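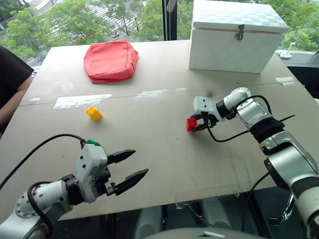
Usamos cookies propias y de terceros. Si sigue navegando entendemos que acepta su uso. Aceptar | Configurar

Restos de cinta en la mesa y piezas de construcción: ¿caja o bolsa?

tuerca_loca
2 dic 2024
Buenas. Tengo dos dudas y las pongo juntas para no abrir dos hilos. La primera es la mesa, de tablero gris claro. Le han quedado unas tiras blanquecinas que parecen de cinta adhesiva, una larga a la izquierda y otras más cortas. En otro foro me recomiendan un quitarestos de Grelum que vale más que la comida de una semana y no me lo creo mucho. La segunda son los ladrillos de juguete. Tengo una caja blanca con tapa y cierre metálico, y una funda roja de tela, blandita. Son 438 piezas en total y la gente jura que con la caja se recoge antes. ¿Alguien lo ha comprobado o lo repetimos todos porque sí?

pardillo_mayor
Lo de Grelum es alcohol con perfume de naranja. Compré un bote en noviembre, lo dejé actuar lo que ponía y la cinta seguía en su sitio. Aceite de girasol, un rato, rascar con una tarjeta vieja y luego jabón. Listo.

rinconera
Pues a mí el aceite me dejó un cerco en una mesa de melamina que todavía se ve. Cuidado con recomendarlo así, sin preguntar de qué es el tablero.

pardillo_mayor
¿Seguro que fue el aceite y no que la mesa alrededor estaba sucia y donde limpiaste quedó más clara? Lo pregunto en serio, me pasó a mí.

rinconera
Seguro no estoy. Pero la mesa es mía y el cerco también.

tuerca_loca
No sé de qué es el tablero, la verdad. Es de segunda mano. Me dijeron que era un Charvát, pero no lleva etiqueta por ningún lado y por lo que pagué lo dudo bastante. Además de lo blanco tiene roces y puntitos oscuros. Los puntos no me preocupan, los roces doy por hecho que se quedan.

canto_rodado
Los roces se quedan, sí. Y desconfía de los productos "renovadores", lo único que hacen es dar brillo una temporada.

Sobre la segunda pregunta: la caja. Las bolsas de tela se tragan las piezas en las costuras, y además acabas volcándolo todo para buscar una. 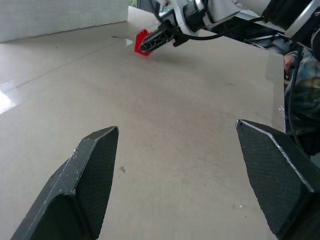
Y si se te cae algo al suelo, que se te va a caer, con la caja abierta al lado lo echas dentro y ya está. Con la bolsa necesitas las dos manos, una para sujetar la boca y otra para meter la pieza. Yo tuve dos bolsas de Drosville y las dos terminaron guardando calcetines.

mediopensionista
Perdona, pero lo de las dos manos también te pasa con un cierre metálico. Abrir el cierre, levantar la tapa, meter, bajar la tapa, pelearte con el cierre. La caja solo gana si la dejas abierta, y entonces para qué quieres la tapa.

canto_rodado
Para el polvo.

mediopensionista
Si hay polvo suficiente para estropear un ladrillo de plástico, el problema es otro.

pardillo_mayor
Nosotros hicimos la prueba en casa. 270 piezas, un turno con caja y otro con bolsa, cronómetro del horno. Ganó la bolsa por poco. Claro que en el segundo turno los niños ya le habían cogido el truco, así que no vale gran cosa.

rinconera
O sea, que no vale nada.

pardillo_mayor
Vale más que "la gente jura".

vitrina_sur
Entro tarde porque vi lo de la cinta. Tengo una ludoteca pequeña con unas 3000 piezas entre todos los juegos y he probado casi de todo. Las cajas apilables de Prola van bien hasta que se rajan por la esquina. Las bolsas van bien para viajar y mal para todo lo demás. Mi consejo es que separes por uso y te olvides del color. Separar por color queda precioso el primer día y luego alguien deja un rojo con los amarillos y vuelta a empezar.

Para la cinta, secador a temperatura media y despegar despacio. Si es residuo viejo igual no sale ni con eso.

tuerca_loca
Gracias, lo del secador no lo tenía en la lista. Una cosa, ¿no levanta el canto del tablero? El mío tiene una junta que cruza por el medio y no me fío de meterle calor ahí.

vitrina_sur
En la junta no. Ahí paño con agua tibia y jabón bien escurrido, y si no sale lo dejas. Por una raya blanca no merece la pena hinchar un tablero.

mediopensionista
Por fin alguien que dice "lo dejas". La mitad de los hilos de limpieza de este foro acaban con un mueble peor que antes.

rinconera
Yo insisto en probar antes en una zona que no se vea. Por debajo, por ejemplo. Y esperar 72 horas antes de seguir, que algunos cercos salen después.

pardillo_mayor
Tres días mirando la parte de abajo de una mesa. Vale.

tuerca_loca
Resumen de momento: pruebo el jabón y después el secador lejos de la junta. El bote de Grelum no lo compro. Con las piezas sigo sin estar convencida de nada. Creo que dejo los ladrillos en la caja sin echar el cierre y uso la funda para otra cosa. Si la cinta no sale, lo cuento igual.

canto_rodado
Caja, entonces. Lo que yo decía.

mediopensionista
Caja abierta. Lo que decía yo.

Contacto | Aviso legal | © 2024 Todos los derechos reservados | Volver arriba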